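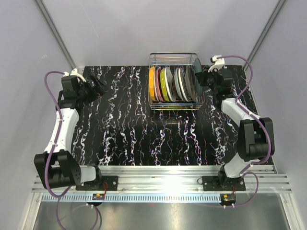
Equipment review: the Prislow two-basin washing-up station

Prepared for the Kerkotano Residents' Kitchens Service by Zerrin Erdem, Household Equipment Adviser

Purpose of the review

The Service maintains shared kitchens in 23 residential buildings, most of which have no dishwasher and no room for one. Residents wash up by hand, often several households in the same evening. The Prislow station was put forward as a replacement for the fixed steel sinks now reaching the end of their working life. One station was installed in the ground-floor kitchen at Doucet House and remained in daily use for 30 days.

Description and price

The station is a free-standing unit with two basins, a swivel tap and a sloping drainer on the right-hand side. It is supplied flat, with legs, waste fittings and a fixing kit. The price paid was 776 euros including delivery. Plumbing was carried out by the Service's own staff and is not included in that figure. A left-hand drainer must be requested when ordering and cannot be fitted afterwards.

Installation

Assembly took two members of staff a full morning. The written instructions are clear as far as the legs and frame, but the page dealing with the overflow pipes shows an earlier version of the part. The supplier, Jundus, sent a corrected page on request. The adjustable feet coped well with the uneven floor at Doucet House, although they need a spanner that is not in the kit.

Performance in use

The larger basin takes a full-sized roasting tin lying flat, which the old sink did not. Residents welcomed this more than any other feature. The second basin is shallow and best kept for rinsing. Both empty quickly, and the strainers lift out for cleaning without tools.

The tap is less satisfactory. Its spout is short, and water falls close to the back wall of the basin, so that tall pans must be tilted to be filled. It also became stiff in the third week and had to be adjusted.

The drainer slopes well and leaves no standing water. It has no raised divisions, so a separate rack is required for plates. Racks with rubber feet stayed in place; those with bare wire feet moved down the slope when loaded.

Noise was raised by the resident in the flat next door. The underside of each basin has a small sound-deadening pad, which does little when pans are put down heavily.

Care

The surface marks easily in the first days of use and then dulls evenly. Ordinary washing-up liquid and a soft cloth are sufficient. Scouring powder should not be used, and notices to this effect should be placed beside the tap.

Recommendation

The Prislow station is suitable for kitchens serving up to 2 floors, provided that a longer spout is ordered with it. It is not recommended for the larger buildings, where the shallow second basin would be a daily inconvenience. Building managers wishing to order should state the side on which the drainer is required and allow for the cost of a plate rack. Orders for the coming year close at the end of July.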